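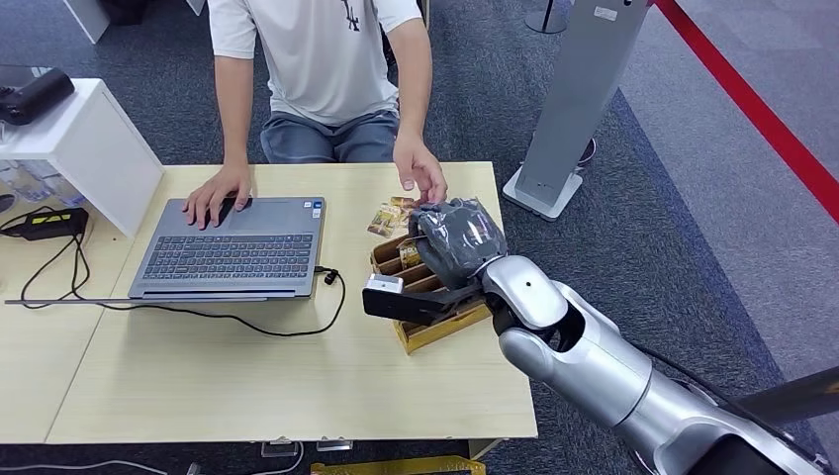

Photo: Helmi Pelkonen / Fikside

1/ Some notes on how we teach the arm to sort snacks into a divided tray. People keep asking me about it, so I'm putting it all in one thread. I run the sessions at Fikside with Ronaldo Fagundes and Hường Âu.

2/ Nothing is programmed move by move. A person drives the arm through the task, we record the joint positions, the hand and the head camera, and the model is trained on those recordings. One run from start to finish is one demonstration.

3/ We have two ways of doing it. By hand means you take hold of the arm and move it yourself while the motors go slack. By remote means the driver wears a pair of tracked gloves and the robot copies them. We started by hand and now do nearly everything by remote.

4/ The trouble with moving it by hand is that your own arms end up in the head camera's view. The model then learns from pictures it will never get when it works alone. It's still good for the first hour with a new object, when you want to find out what grip is even possible.

5/ The hand has a cloth glove over the fingers. Bare fingers slid on shiny wrappers. The glove wrinkles, and the wrinkles shift between sessions, so we pull it straight before each block and write down when we change it.

6/ Small packets are harder than boxes. They bend, and a packet standing up in a compartment leaves very little room for fingers. Our drivers come down from above with the fingers curled and close slowly. If you close fast, the packet tips and you have to go in again.

7/ We keep the runs where the driver had to go in again, as long as they finished the job. Hường argued for this in March and she was right. With only clean runs in the set, the robot would miss once and then sit there.

8/ We throw out runs where the driver stopped to think for a long time, runs where someone bumped the table, and runs where the glove tracking dropped out. Ronaldo checks every one at double speed before it goes in.

9/ The count as of this afternoon is 1163 kept demonstrations. The first 200 were mostly us learning to drive, and I would not use them again if I had a choice.

10/ A session is one driver, one person at the table and a laptop. The person at the table resets the packets and marks good or bad. We swap places after around 140 runs. Past that point people get sloppy and it shows in the data.

11/ Resets matter more than I expected. If the same person puts the packets back, they go back in the same spots at the same angles. We now have a card that says where each one goes, and the card changes every run.

12/ Ashraful Paul asked about delay. On our own network it's small enough that you stop noticing. We tried driving from the Jinstead office across town and it was usable for reaching, bad for gripping. The drivers all started moving in little steps, and the model trained on that data moved in little steps too.

13/ Aparecida Moura asked how long it takes to train a new driver. Two mornings for most people. The first is just touching things and letting go. We don't record any of it.

14/ On clothes: we ask the person at the table to wear something different from the day before. One early model did fine with Ronaldo sitting there and poorly with anybody else.

15/ What still fails: flat packets lying on bare table. There is no edge to get a finger under. A good driver drags the packet to the table edge and pinches it there. The model has picked up the drag but lets go too soon.

16/ Next we're recording 5 new packet types with the same tray. If you do this kind of work and have a better way with flat packets, please reply. I'll post the reset card once Hường has cleaned it up.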